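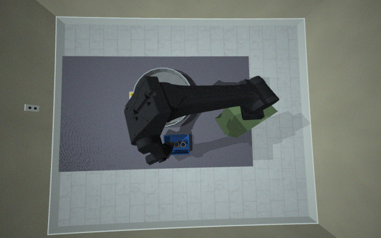
Page 6 of 7

Sovura Employee Forum > Operations > Plurnville Plant > Stitau project: sorting cell and staffing

plurnville_operations
Posted 1 October 2026

This post replaces the earlier notice on the Stitau sorting cell. The simulated layout has been accepted by Operations, with one arm on a central pedestal and the work laid out on the table around it. The model is now used for task planning and for operator training.

The following applies to employees in Small Parts:

No position is removed as a result of the cell. Current sorters will be offered training as cell operators, at their present grade, before the cell opens in April.

Manual sorting continues on the second line. The changeover covers 300 part numbers. All other parts remain with the manual benches until further notice.

Questions on pay and grading should be sent to Personnel. Questions on the work itself may be posted in this thread.

bench_rep_2
Reply #1

Thank you for the notice. The representatives request clarification on one point. "At their present grade" protects the rate of pay, but it does not describe the job. A sorter at present handles parts for most of a shift and moves between benches. An operator, as we understand the training outline, will stand at a screen and respond to stops. Several members regard this as a different occupation and ask that it be evaluated as one.

plurnville_operations
Reply #2

The job description is under review and will be issued before training begins. Operators will rotate between the cell and the manual line. The length of each rotation has not been decided.

quality_desk
Reply #3

Quality supports the project but does not agree that 300 part numbers is a suitable starting point. Flat blocks present few problems. Tubes are another matter, as they may come to the arm lying down or on end, and each position calls for a different approach by the fingers. The planning model has gray tubes side by side in a round tray, and orange ones in the same tray. An experienced sorter separates such parts by touch and sees a damaged rim while doing so. We ask that the inspection step be written into the new job and assigned hours.

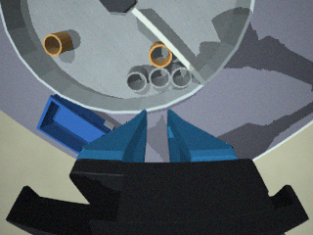 nightshift_403
Reply #4

With respect to Quality, I cannot agree that touch is the right standard. I have sorted tubes for 7 years and my wrists show it. Damaged rims are missed on nights as well, mostly near the end of a shift. If the arm does the lifting and a person does the checking, I would consider that an improvement, provided that the person is given time to check.

bench_rep_2
Reply #5

The time allowed is the point in dispute. The outline prepared by Iglesias lists loading, clearing stops and cleaning as operator duties. Inspection does not appear. We would also like to know who answers for a wrong part when it was placed by the arm.

plurnville_operations
Reply #6

Inspection will be added to the outline and returned to Iglesias for comment. Responsibility for misplaced parts will rest with the department and will not be entered on an individual record. The list of part numbers stays as published, but Quality may submit the tubes it wishes to hold back.

quality_desk
Reply #7

Noted. Our list will be sent to Operations and copied to the representatives.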